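Érica Batista
learning to ride at 41, slowly
Thread, June

1/ A few of you asked how the motorcycle lessons are going, so I'm going to put it all in one thread and you can mute me if it gets long (it will get long). Short version: I love it, my wrists hurt, and I now have very strong feelings about intersections.

2/ For anyone new here — I moved to Germany for work, I've driven a car for over twenty years, and I'd never so much as sat on a motorcycle until my neighbor Achilleas Tsolakis let me sit on his in the parking lot. That was it. I signed up at a Fahrschule the same week. Fahrschule just means driving school, and you'll see the word on the backs of the student vests.

3/ The first lessons are all slow stuff on a closed lot. Walking pace, figure eights, stopping with your front wheel where you said it would stop. I thought it would be the boring part and it was by far the hardest thing I've done in years. I dropped the bike twice and apologized to it both times.

4/ Then you go out on real streets, and the setup surprised my family back home. You ride in front, the instructor follows and talks to you over a little radio in your helmet. Mine is Ottavio Tedesco, who has the calmest voice I've ever heard. He could tell you your house was on fire and you'd think, oh, how nice.

5/ Big intersections are where I fall apart, or did. In a car I don't think about them at all. On a bike I'm suddenly working out the light, the lane, the mirror, the shoulder check, which foot goes down, and what the van in front of me is planning to do, all at once.
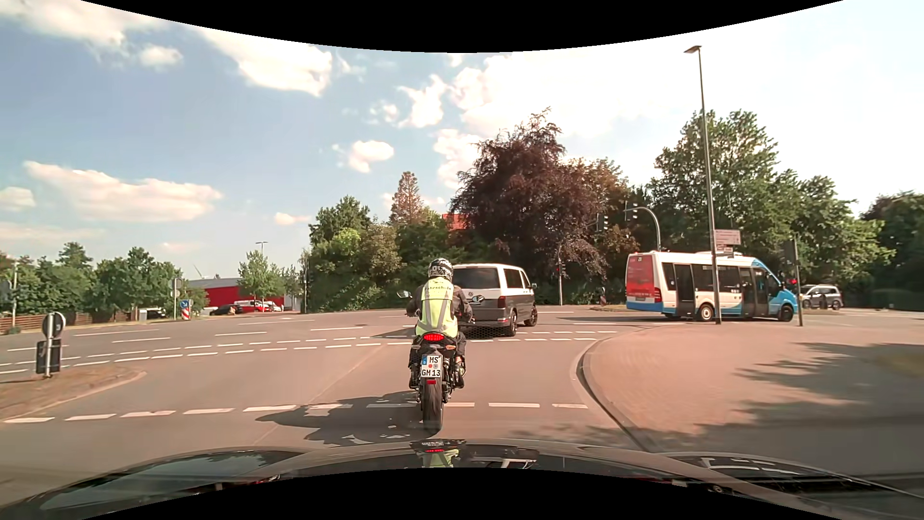 6/ What helped was Ottavio telling me to say everything out loud inside the helmet. Mirror. Signal. Shoulder. Go. I felt ridiculous for one lesson and now I can't stop. I did it in the grocery store with a cart last week, shoulder check and all, and a lady let me go ahead of her.

7/ Second thing that helped: turning the signal OFF. On the practice bike it doesn't click off by itself after a turn the way it does in a car, and I rode for ages with mine blinking at everybody. Now "signal off" is part of my little speech.

8/ Gear talk, because Tainá Bezerra asked. Buy the gloves first and buy them in person. I ordered a pair online and they were beautiful and I couldn't work the clutch. My boots are Flallens, 248 euros, which made me gulp, but they come up over the ankle and I can feel the shifter through them. The jacket is a secondhand Vieira from Qistina Mandagi, who did her license last year and has been so generous with her time and her closet.

9/ The helmet was 381 and I'm not even going to be sorry about it. Try on lots of them! Keep each one on for ten minutes in the store, even if you feel silly wandering past the oil filters. The first one I loved had a hot spot right on my forehead by minute six.

10/ And wear the bright vest. I know, I know, it does nothing for the outfit. You have to have it on for lessons anyway, and I've decided I'm keeping one afterward. I want to be the most visible person in any town I ride through.

11/ Now the good part. After all the turning and stopping, there's usually a stretch toward the end of the lesson where the road just goes straight and Ottavio goes quiet on the radio. Trees on the side, sun coming through, nothing to do but ride at a steady speed and look far ahead. I sang a little. The radio works both ways, I found out later.

12/ He did have one note for me about the straight parts, and it's a good one. Don't stare at the thing you want to miss. Manhole covers, patches, painted lines, whatever it is — notice it, then look where you want to go. If I stare at it, I ride right to it every single time, like it's calling me home.
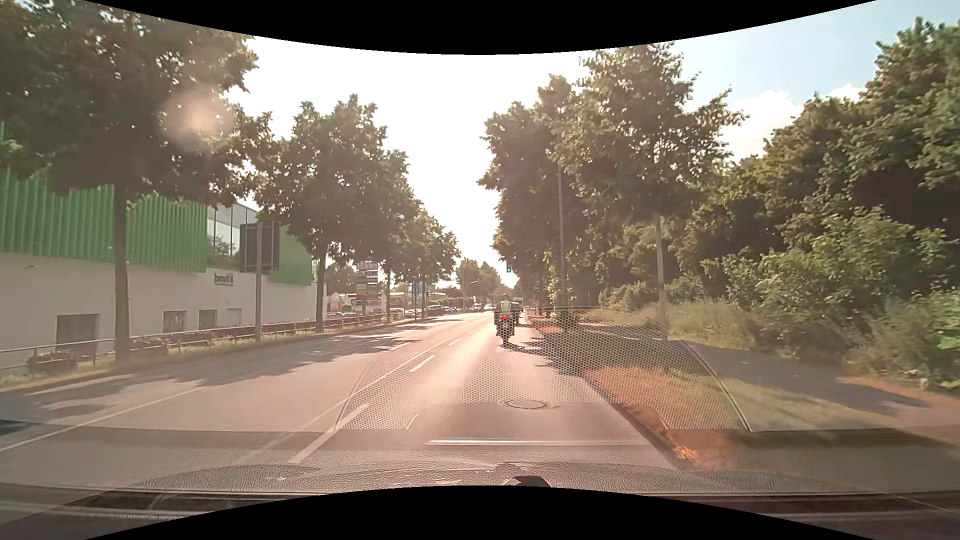 13/ Questions I keep getting, all in one place:

How much does it cost? More than I budgeted. It depends so much on how many lessons you need that my total wouldn't help you. Ask for the price list before you sign.

Is it scary? Yes, for the first ten minutes of each lesson. Then I get busy and forget.

Am I too old? Please. I'm 41 and there's a retired baker in my theory class who is better than all of us.

14/ Next up is the highway lesson, and then night riding, and then I suppose somebody has to let me take the test. I'll report back. Thank you for all the sweet messages, and Achilleas, I owe you a cake.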